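Hestness hanging toiletry kit, small: review after a year of use

Posted May 18, 2023

I bought the small Hestness toiletry kit last June to replace a zip pouch that had finally split along the bottom. It has since come with me on work trips, a few weekends camping near Wodarari and one long holiday in Spain, most of it spent in Cáceres. That's enough use to say what it does well and where it falls down.

What you get

The kit is a fold-out bag with a hook at the top, two mesh pockets, one solid zip pocket and a row of elastic loops. It comes with three refillable bottles and a flat soap case. Mine is the grey. There's also a navy and a sort of mustard colour. Empty, with the bottles inside, it came to 102 grams on my kitchen scale, which is light for something with a metal hook.

I paid 60 dollars for it. The Fostlow equivalent was a bit cheaper when I looked, but it had no hook and only one mesh pocket.

The bag

The fabric is a coated nylon and it wipes clean. I've had shampoo leak in it once and sunscreen leak in it twice, and both came out with warm water and a bit of dish soap. The lining has kept its colour apart from a faint mark in one corner of the solid pocket.

The zips are good. They're chunky enough to open with wet hands and none of them has caught on the fabric. The hook swivels and fits over a towel rail, a shower door or a tent loop. It doesn't fit over the thick wooden rails you get in some older hotels, so in Cáceres the bag sat on the shelf for the whole stay.

Stitching is still sound everywhere except the bottom elastic loop, where a thread has started to come away. I've trimmed it and it hasn't gone any further.

The elastic loops

There are four loops, and they're meant for upright items such as a toothbrush, a razor or small tubes. They hold a toothbrush firmly. A razor with a fat handle is a tight fit but it goes in.

For toothpaste I stick to the travel-size tubes, either the little Colgate ones from the chemist or whatever the supermarket has. A full-size tube is too long for the small kit when it's folded, and it pushes the flap out so the clip won't close.
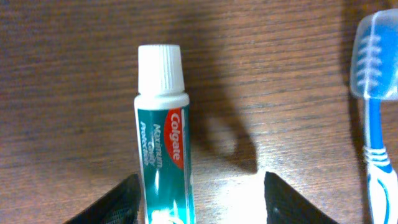

The wide end of the tube goes into the loop first, cap up. Put in the other way, the cap sits against the bottom seam and the tube works its way out by the second day. As the tube empties and flattens it gets looser in the loop, so by the end of a trip I move it to the mesh pocket.

If you're fussy about keeping toothpaste away from everything else, the solid zip pocket takes a travel tube lying down with room beside it for dental floss.

The bottles

These are the weakest part of the kit. They're soft silicone with a flip cap, and the caps are fine as long as you press them down hard. The trouble is the opening, which is narrow. Filling them with anything thicker than body wash takes a long time. Conditioner is a pain. I ended up using a small funnel and warming the conditioner first, and even then I had it all over the bench.

The silicone also picks up smells. One bottle had a tea tree shampoo in it last winter and it still smells of it after several washes. I've kept that one for the same shampoo and bought two hard plastic bottles to go with it.

Soap case

Fine for half a bar. A full bar won't let the lid close. There are no drain holes, so the soap goes soft if you pack it straight after a shower. I dry it off with the corner of a towel and leave the lid open until I'm ready to go.

Airport security

All my liquids go in a separate clear bag for flights, as the mesh in this one doesn't count as clear at the airports I use. Hestness doesn't claim otherwise, but the pictures on the packet might make you think it does. The kit folds flat enough to go in the top of a cabin bag once the liquids are out.

Cleaning

The label says hand wash only. I've put it through the machine once on cold, in a laundry bag with the hook wrapped in a sock, and it came out all right. The coating looked a little duller afterwards, so I've gone back to the sink.

Would I buy it again?

Yes, for the bag. I'd like to see it sold without the bottles for less money. If you already own travel bottles you're happy with, wait for it to go on sale. If you need to carry full-size tubes, get the large one, which has the same layout with longer loops and a second hook.

Four out of five for the bag, two for the bottles.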